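Piltham 50 – Barniz al agua para suelos y mobiliario interior

Ref. Petamach PT-50. Ficha revisada el 27 de julio de 2020.

Barniz de poliuretano monocomponente en base acuosa para madera en interiores. Forma una película incolora de dureza media, con baja tendencia al amarilleo. Apto para parqué, tarima maciza, peldaños y tableros chapados. No se recomienda en cuartos de baño sin ventilación ni sobre maderas exóticas aceitosas sin imprimación previa. 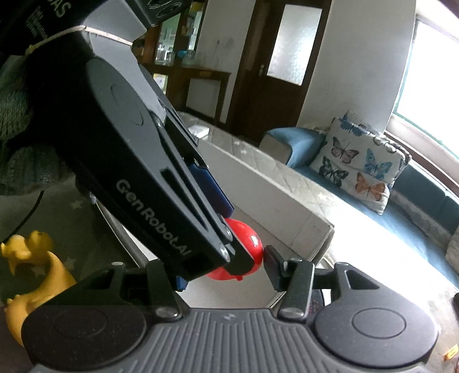

El soporte debe estar seco, lijado y exento de ceras, siliconas y restos de decapante. En madera nueva, el lijado final se hace con grano fino, siempre en el sentido de la veta. En madera ya barnizada conviene una prueba de adherencia en una zona poco visible – la compatibilidad con acabados al disolvente antiguos no está garantizada.

Modo de empleo

1. Remover el envase con espátula plana, sin batir. Los agentes mateantes tienden a depositarse en el fondo.

2. Aplicar la primera mano con rodillo de microfibra o brocha de fibra sintética. No diluir. Dejar secar 2 horas y matizar con esponja abrasiva.
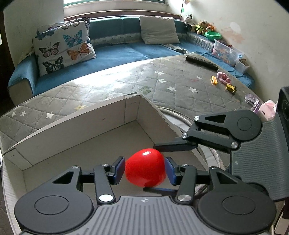

3. Retirar el polvo con aspirador y paño ligeramente humedecido. Aplicar la segunda mano cruzada respecto a la anterior y peinar en el sentido de la veta.

4. En zonas de paso, dar una tercera mano. Tránsito ligero al día siguiente; alfombras y muebles pesados, pasados 3 días.

Presentación y conservación

Acabados mate, satinado y brillante. Envases de 750 ml, 2,5 l y 5 l. El brillante se sirve solo en los dos formatos menores. Conservar en el envase original bien cerrado, protegido de las heladas. Un producto que se haya congelado no se recupera por agitación y debe desecharse.

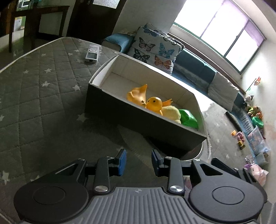
Las herramientas se limpian con agua inmediatamente después del uso. Una vez seco, el barniz solo se elimina por medios mecánicos o con decapante Rosser. Para madera de roble o castaño se aconseja el fondo aislante Trondley, que limita el sangrado de taninos en la primera mano.

Los pedidos para obra se preparan bajo presupuesto. Consultas técnicas: Vitória Teixeira. Exportación: Sólveig Hjaltested.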